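Fotirbridge Listening Club
Minutes of the January meeting, Jan 6, 2019
Written up by Edvin Nygård

Hi all, minutes from me again, so expect some wandering. We started late on account of the icy steps and Sølve's turntable, which was humming on the left side until he swapped the cable. There were 12 of us in the back room at the library.

Last meeting's minutes were read (quickly!) and approved with one fix. I had written that the Trododora record was their second album. It's their third, and two people emailed me the same night to say so.

Album of the month was Borau's new one, played all the way through, 42 minutes with one stop to flip it. I loved side one and said so at length. Most of the room thought the strings were too loud on the slow songs, and I have to admit the closing track drags a bit. We voted anyway and it came out seven for, four against, with one person refusing to vote until she's heard it on headphones.

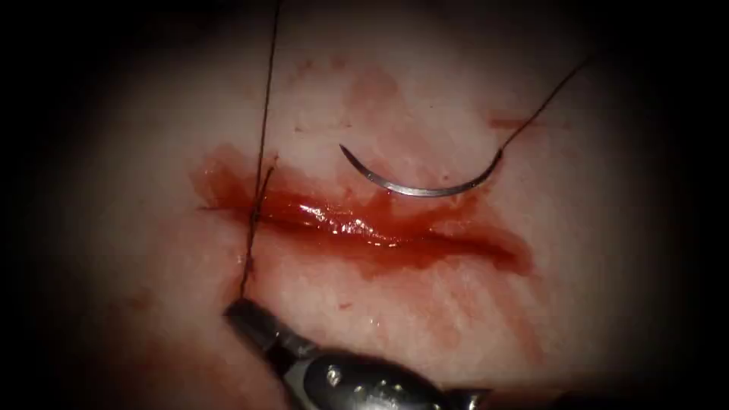 Then we got onto the chart argument, which I'd hoped to skip. Sølve Amundsen still wants our year-end list to count singles and EPs together with albums. I think that makes a mess of it – how do you put a three-song EP up against a double album? We went back and forth for a good while. In the end we agreed to keep albums on their own list and try a separate one for everything shorter. Sølve will write the rules and send them out before the next meeting. I've promised not to edit them.

Money: we have $2,636 in the account after the holiday record sale, much better than I expected. I'd like us to spend part of it on a decent pair of speakers, and there was a lot of nodding. Sølve is getting prices. No vote yet.

Guest night: Hájek has said yes to coming in September to play a few songs and talk about making the first album at home! I'm very excited about this one. The library's big room holds 27 with chairs out, so members get first pick of seats and the rest go to the public at the door. We still need a microphone stand – if you have one in the garage, please tell me.

Other stuff: somebody left a gray scarf and a copy of the first Trododora single (the one with the water stain on the sleeve). I have both at my place.

Next month's album is Sølve's choice and he wouldn't tell us what it is. He's bringing the vinyl, I'm bringing the coffee. We wrapped up just before the library closed.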